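Planning a Kitchen or Workshop Around a Robot Arm: Budget Tips

The arm is the part everyone prices first. It is also the part with the fewest decisions left in it once you know how far it has to reach and how much it has to lift. The money that gets away from people goes into the cart, the wiring, the grippers and the hours spent moving furniture.

Set a total and work backward

Our total for the first year was $3276, not counting the arm itself, which came on a lease through Gustmont. Write your number down before you ask for quotes. Then take 10 percent off the top and leave it alone until the machine has been running for 2 months. Ours went to a second set of gripper fingers and a longer cable.

Lease or buy

Lease if you are not sure what the job is. Buy if you have done the job by hand long enough to know it won't change. Read the return terms on a lease, and find out who pays the freight. Privwood quoted us a lower monthly rate than Gustmont, but the crate and the return shipping were extra, and the two came out close to even.

Measure the room with everything open

Measure with drawers out, doors open and chairs where people really leave them. A lower drawer pulled all the way out can double the floor space a cart needs. We allow 60 inches of clear floor in front of ours. Put painter's tape on the floor and live with it for a few days before ordering anything.

Power

Count outlets on the side where the arm will stand. Add the charger, the computer and whatever was already plugged in there. Have an electrician look at the circuit if it also feeds a refrigerator or a shop vac. Buy cables one size longer than you measured — a cable pulled tight at full reach will be the first thing to fail.

Grippers

Ask what the fingers cost as spares before you ask what the gripper costs. The Brurnar set is cheap to replace and wears fast. The Xue set costs more and has lasted us longer. Take your own objects to the demo, including the dented and awkward ones.

Furniture

Keep the furniture you have if you can. Try the arm on it first, then spend.

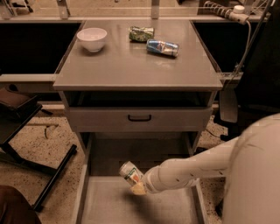
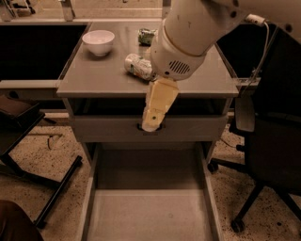

Handles deserve a line of their own in the budget. A drawer that suits your hand may not suit a gripper, and changing a pull is much cheaper than changing a cabinet. Look at what the fingers have to get into or around. The upper drawer in the second picture has a rounded cutout, and the tips of the closed fingers fit inside it. Measure the fingertips, measure the opening, and buy one handle to test before you order for the whole room. Check the depth of the drawer too, with the arm reaching down into it from the side it will work on.

Leave the finish for last. Paint, labels and drawer liners can wait until the layout has stopped moving, and they can come out of next year's money.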